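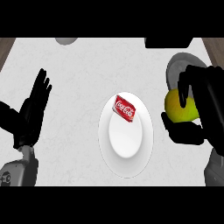 A white oval plate on a marble-patterned tabletop.

Caring for Marble and Marble-Look Tabletops

Clukwood Home Care Guides – Furniture and Surfaces

This guide covers routine cleaning, stain removal and everyday protection for household tables with a marble or marble-patterned top. It applies to dining tables, side tables and kitchen islands used for serving. It does not cover floors, shower walls or outdoor stone, which are treated in separate guides.

Before you start

Find out what the top is made of. Many tables sold as "marble" are natural stone. Others are engineered stone, ceramic, or a printed pattern over board. They can look alike from above, and they do not tolerate the same treatment.

Check the underside and the edge first. On natural stone, the veins usually continue over the edge and may be visible on the underside, which is often left rough. A printed top generally has a separate edge strip, and the pattern stops or changes direction where the strip begins. Natural stone is also heavy and feels cool to the hand in a room at normal temperature. If the table came with paperwork, the maker's instructions take priority over this page.

If you remain unsure, treat the surface as natural marble. The methods for marble are mild enough for the other materials as well.

What you will need

Two soft cloths, one for washing and one for drying
A bowl of warm water
Dish soap with no citrus or vinegar in it
A soft brush for edges and seams
Baking soda
Plastic wrap and low-tack tape, for stains only
Stone sealer, for natural marble only

Do not use scouring powder, steel wool, bleach, vinegar, lemon juice, or bathroom cleaners intended for lime scale. Acid attacks the surface of marble on contact. Abrasive pads leave fine scratches on all of the materials named above, and on a printed top these scratches cannot be polished out.

Daily cleaning

Clear the table fully before wiping. Moving a dish from one side to the other while you clean drags any grit beneath it across the surface.

Brush or lift crumbs away with a dry cloth. Dip the second cloth in warm water with a few drops of dish soap, wring it out well, and wipe from one end of the table to the other in straight strokes. Rinse the cloth in plain water and wipe again. Soap that is left to dry forms a dull film, and households often mistake this film for wear.

Dry the surface at once. Water left standing on marble will leave rings, particularly in areas where the tap water is hard. On a printed top, water that sits along the edge strip can work its way into the board and cause it to swell. Swelling of this kind is permanent.

Spills

Blot, do not wipe. Press a dry cloth onto the spill and lift it straight up, then repeat with a clean part of the cloth until no more liquid comes away. Wiping spreads the spill over a larger area.

Wine, coffee, tomato sauce, fruit juice and salad dressing should be dealt with right away. Once the liquid has been lifted, wash the spot with soapy water, rinse it and dry it. Oil needs the same attention. It does not etch the stone, but it soaks in and leaves a dark patch that is slow to draw out.

Telling a stain from an etch mark

A stain is a change in color. The surface around it remains as smooth and as shiny as before. An etch mark is a change in shine. It looks like a pale or dull spot and is easiest to find with the light coming from a low angle, so early morning or evening is a good time to look.

The difference matters. A stain has gone into the stone and may be drawn out again with a poultice. An etch mark is slight damage to the surface itself, and no cleaner will remove it. Light etching on a polished top can sometimes be reduced with a marble polishing powder. Deep etching calls for a stone restorer.

Removing a stain from natural marble

This method is suitable for food and drink stains. Test it first on a part of the table that is normally out of sight.

Step 1. Wash and dry the area. A poultice placed over dirt or soap film will not make proper contact with the stone.

Step 2. Mix baking soda with water, a spoonful at a time, until the paste holds its shape on the spoon. It should be close to the thickness of peanut butter. If it runs, add more baking soda.

Step 3. Spread the paste over the stain and a little beyond it on every side. Keep the layer even.

Step 4. Cover with plastic wrap and tape down the edges. Leave it overnight.

Step 5. Take off the wrap and let the paste dry completely in the open air. Much of the stain is drawn out at this stage – do not hurry it with a hair dryer or heater.

Step 6. Lift the dried paste with a plastic scraper held nearly flat. Wash the area, rinse, and dry with a soft cloth.

Old stains may need several treatments. Allow the stone to dry out for a full day between them so that the result can be judged fairly. Damp marble looks darker than dry marble, and a stain that seems unchanged in the evening may be much fainter the next day.

For oil, many stone suppliers sell a ready-made poultice. The Grurkholm sheet on kitchen stone, available from the Clukwood front desk, sets out how to choose one.

Stains on printed and engineered tops

Do not leave a wet poultice on a printed top. Apply a little baking soda paste with a fingertip, rub gently for a short time, and wash it off. Repeat if needed. Most marks on these surfaces sit on top of the finish and will come away without further treatment.

Engineered stone resists most food stains, but strong heat can discolor it or cause it to crack. No home treatment will reverse heat damage.

Sealing natural marble

A sealer slows down the rate at which liquid enters the stone. It does not prevent etching, and it does not make the table stainproof.

To find out whether a top needs sealing, place a few drops of water on it and wait 8 minutes. Wipe the water away. If the stone beneath has darkened, the seal is worn or was never applied. If it has not changed, no sealer is needed at present.

Clean the table and leave it to dry overnight. Open a window. Apply the sealer with a soft cloth in a thin, even coat, and work in sections small enough to reach without leaning on the treated area. Remove all excess before it dries, following the time given on the container. Sealer that dries on the surface turns cloudy and is difficult to remove.

Wait at least 90 minutes before touching the table, or longer if the container says so. Avoid spills for the rest of the day, and repeat the water test once the sealer has cured. Tables in daily use should be tested again every few months. August is a convenient time in homes where the holidays bring heavy use later in the year.

Preventing damage

Use coasters under glasses and cups, including those that hold only water. Place trivets under all hot dishes. Fit felt pads to the base of vases, lamps and any unglazed pottery. The foot of a plate or serving dish is often left unglazed, and this bare ring is rough enough to scratch a polished top when the dish is pushed across it. Lift dishes to move them.

A tablecloth gives good protection against scratches, provided there is a pad beneath it. Cloth alone will not stop a spill, and a wet cloth left in place holds the liquid against the stone. Remove it promptly and dry the table.

Do not cut food directly on the table, and do not sit or stand on it. Marble is hard but brittle, and a long unsupported top may crack under a load placed at its center. When moving a table with a loose stone top, take the top off and carry it upright on its long edge, with one person at each end.

When to call a professional

Contact a stone restorer for cracks, chips larger than a fingernail, deep etching, or a stain that has not faded after 14 days of repeated treatment. Ask for a test on a small area before agreeing to the full work, and ask whether the finish will match the rest of the top.

Related guides

Removing Candle Wax from Hard Surfaces
Choosing Felt Pads and Trivets
Water Rings on Wooden Tables
Grurkholm Sheet: Kitchen Stone and Oil Stains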